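ok bike people, I need to vent for a minute about rear derailleur hangers. It's a little piece of metal and it has eaten my whole week

So my commuter is a Pivard, the older steel-fork one with the aluminum frame. Bought it used, love it, rides great. Last Thursday it tipped over in the rack outside work (somebody's cargo bike leaned on it, I saw the whole thing from the window) and when I went to ride home the chain was jumping all over the place in the easy gears

First thing I did was what everybody does, I turned the barrel adjuster. Then I turned it back. Then I turned it some more in the parking lot like I was cracking a safe. No luck. Rode home in one gear, up the Eltotmont hill, in work shoes

Got it up on the stand that night and looked from behind and yep, the hanger was bent in toward the wheel. You could see it from across the garage. The cage was pointing in at the spokes and I'm kind of amazed I didn't shift into them

Now here's the fun part. I figured a hanger is a hanger, right? Went online and there are pages and pages of them and they all look the same until you put two side by side. One bolt, two bolts, a tab here, a notch there, bolts going in from the inside or from the outside. My frame sticker is half gone so I couldn't even read the model year

I ordered the one that looked right. It was not right!! Bolt holes lined up great but the curve on the back was wrong so it sat proud of the dropout by a hair. If you tighten it like that you're just going to bend the new one, so back in the bag it went

Second try I did what I should have done first. Took the old one off, cleaned it, laid it on a piece of paper, traced around it and measured between the hole centers. Emailed the tracing to the parts desk at Hamitov and they wrote back the same afternoon with a part number. Really nice about it too, they even told me which way the bolts go

Paid for 2 of them, by the way. One's on the bike and the other is zip tied under my saddle. Shipping was 5 bucks whether I got one or a handful so it made no sense not to

New one's on now. Greased the back of it a little, put thread locker on the bolts, snugged them down. Still needed a tiny tweak with the alignment gauge, even brand new out of the package, so if you've got a shop nearby that'll check it, let them. Mine wanted 30 dollars for that and a full gear adjustment and I'd call it fair

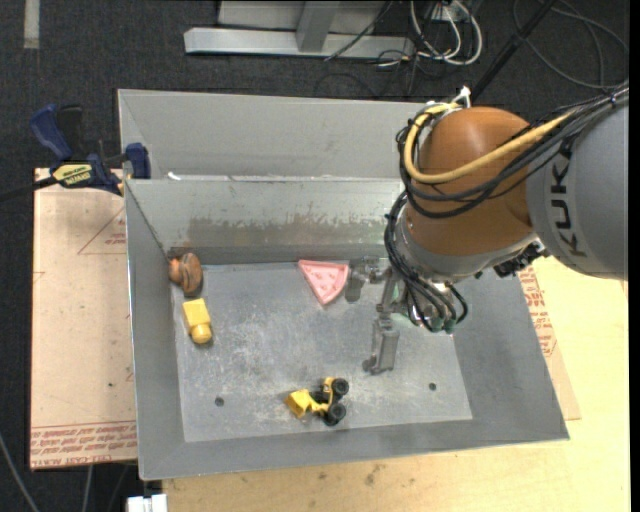 Samran Prasertsri says I should have just bent the old one back and saved myself the trouble, he's been doing it for years with a big adjustable wrench and has only snapped one

Samran I love you but mine already had a little crack starting by the bolt hole, no way was I putting a wrench on that. Steel frame with the hanger built in, sure, bend away. Soft aluminum that's been bent once already, I'm buying the new one

Oh and for the person who asked about the cable, yes I swapped it while I was in there. The old one was fraying up by the shifter. Used the Ibrahim housing, the stiffer kind, and it's a pain to cut clean but the shifting feels a lot crisper

Next up is the front brake, which has been squealing since April. If anyone has pads they like for wet mornings please tell me before I start ordering the wrong ones of those too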